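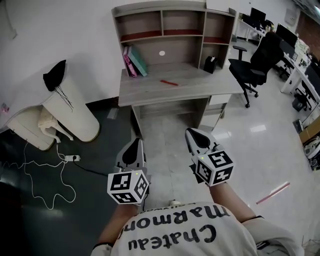
My desk, and the two grippers, before the first book of the session

Teaching with hand-held grippers: how do I shelve books so the robot can learn from it?

Rungnapa Boonchu

Hello all, and thank you in advance for reading, because I do tend to go on a bit. I've been recording demonstrations with a pair of hand-held grippers for a few weeks now, and the task I've picked is what I thought would be a gentle one: take a book or binder that's leaning on the desk, stand it up straight, and slide it into one of the open compartments in the shelf unit above. Then go back and do it again, and again!

I have 63 recordings so far. When I trained on the lot, the arm reached for the book very nicely (I was so pleased I rang my sister) and then hovered about in front of the shelves as though it couldn't choose between them. Of the 21 tries I gave it, 11 ended with the book put away and the other 10 ended with it nudging the edge of a shelf until I pressed stop.

I should say that I've been quite free and easy while recording. Sometimes I use the left hand, sometimes the right, sometimes I pass the book across. I put it in whichever compartment takes my fancy, and I often stop halfway to think. Is that variety a good thing, or have I been making life hard for it? And should I be starting over, which would break my heart a little?

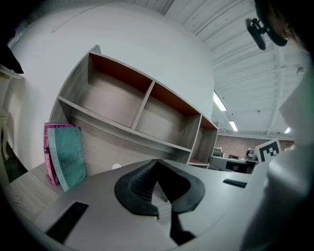
From the gripper's own camera: the pink and teal covers against the shelves, compartments still empty

I've added a view from one of the grippers in case it helps anyone to see what the camera gets. It bends everything quite strongly, so the shelf unit looks like a banana, but I'm told that's normal for a wide lens.

Marisa Fabbri

Hello Rungnapa, please don't throw anything away yet! I went through very much the same thing at Nernham when we were teaching a robot to put trays in a rack, and most of my early recordings turned out to be usable once I'd sorted them.

I think you have two kinds of variety mixed up together. Moving the book to a different starting place, leaning it a bit more or a bit less, standing a step to one side yourself: all of that is good and you want plenty of it. Choosing a different compartment each time with nothing to tell the robot which one you had in mind is the kind that hurts. From its side, it has seen the same desk and the same book lead to several different endings, and a hover in the middle is a very common result. So pick one compartment, or make a rule you can stick to (pink always goes left, teal always goes in the middle, say) and go back through your recordings and keep only those that follow it.

The same goes for hands. Decide that one hand fetches and the other steadies, and if you really do need to pass the book across, do it every time and in the same spot over the desk.

As for stopping to think, oh, I do sympathise. Do your thinking before you press record. If you pause for a couple of seconds with the book in mid-air, those seconds go into the training as well, and the robot will happily learn to pause there too. You can trim the worst ones. Go a little slower than feels natural, keep moving, and try to keep the tips of the fingers where the camera can see them as you come up to the shelf. Your view looks fine for that, with both fingers nicely in the middle.

One more small thing: your sleeve and arm come well into the side of that view. It isn't a disaster, but the robot won't have your arm there when its turn comes, so hold your elbows out a bit if your shoulders will put up with it.

ongart_tinkerer

what she said about compartments. also check the tracking on the markers, mine used to drop out whenever I turned my wrist right over and the path would jump. if it jumps near the shelf that would give you the nudging as well. play a few back and look

Rungnapa Boonchu

Thank you both so much. I played back a handful over a cup of tea, and there is one with a jump in it, just as I turn the book upright, so I'll go through the rest this evening. I've settled on pink to the left and teal to the middle and written it on a sticky note. Marisa, did you keep the recordings where you fumbled the first grasp and then got it on the second go? I have a fair few of those and I can't decide.

Marisa Fabbri

Keep them, as long as you recovered smoothly and carried on to the shelf. I only binned the ones where I'd dropped the thing altogether.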